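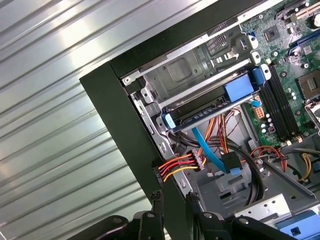
A desktop tower with its side off, blue drive handle and all.

I'd expected a shop. Vusow is really one long room in Inddale with a kettle at one end, and the woman who started it told me she'd rather I left her name out.

She takes in old office desktops, opens them up, cleans them and passes them on to families nearby. More than 700 so far, most of them on Sunday afternoons.

"People think it'll be frightening in there," she said, "but it's a box with a few things plugged in. Green board, memory, drive, power. Once you've had the side off one you stop being scared of it."

I asked what she looks at first. Cables, apparently, every time.
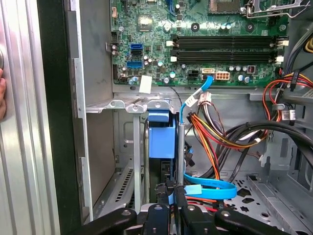
"A data cable that's been tugged half out will have you chasing a fault all afternoon," she told me. "I push every plug home before I even think about switching on. And I love a blue plastic caddy, because you can usually get the drive out without hunting for a screwdriver."

She's less fond of whoever decides how long the power leads should be (her words were stronger than that). They're always too long, or 4 centimetres too short.

Next month she has 200 machines coming from Lundorov, and she's still looking for shelves.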